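Galer zip pouch, orange – quick review

Bought this in October to stop pens living at the bottom of my bag. Paid full price, no freebies. Short version: good pouch, silly lining, buy it if it's on offer.

Came from the Standlow shop, flat in a paper sleeve, creased right down the middle. Creases mostly dropped out after a week of being stuffed full. Soft all over, no stiffener anywhere, so it slumps when it's empty. If you want something that stands up on a desk get the Mabula one instead, I had that before and it's basically a tin with a zip.
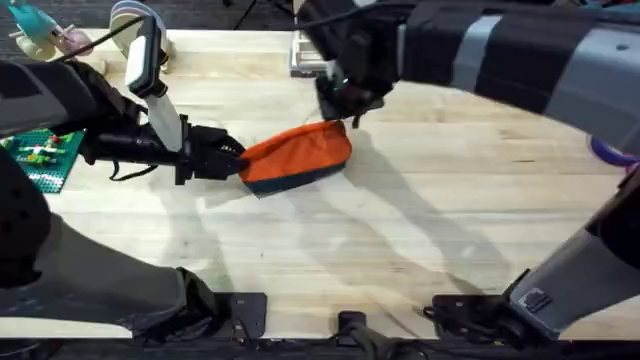 Does it go in the wash? Cold wash, inside out, zip shut, then dry it flat. I've done mine twice and the colour held, though the lining came out in a twist and needed poking back with a ruler.

Size next. Fits what I carry, which is pens, a short ruler, rubber, glue stick, a memory stick or two. Doesn't fit full size scissors, whatever the label says. The tips push into the corner and you can feel them wanting to come through. Small nail scissors fine.

The fabric marks less than I expected for such a loud orange. Pencil dust brushes off. Biro doesn't, so caps on. The softness is the main thing for me – it squashes into the gap down the side of a laptop
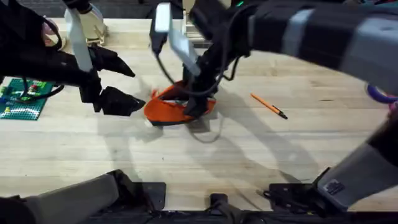 and comes out again without snagging on the charger, where the old hard one used to jam every single time. Also quiet. Nothing rattles in it, handy in the library.

Lining is the weak bit. Thin, slippery, and not stitched down at the bottom so it rides up with your hand. Lost a pencil sharpner between the layers for most of a month.
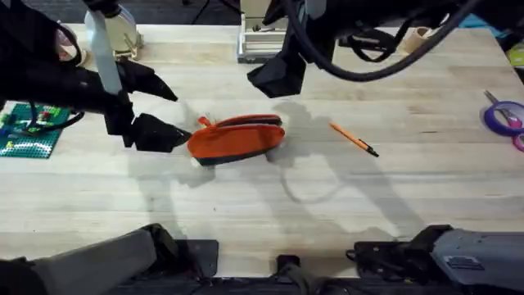 Zip gets a proper mention as it's what goes first on these. Mine has been fine, runs smooth both ways and hasn't split at the ends. The dark band against the orange means you find the opening fast, and the little orange pull tab is easy enough to grab, tho it would be a pain with gloves on. Todton do a nearly identical pouch and the tab on that came off in my hand.

Marks: 4 out of 5. Loses one for the lining. Would buy agian, probably in a duller colour.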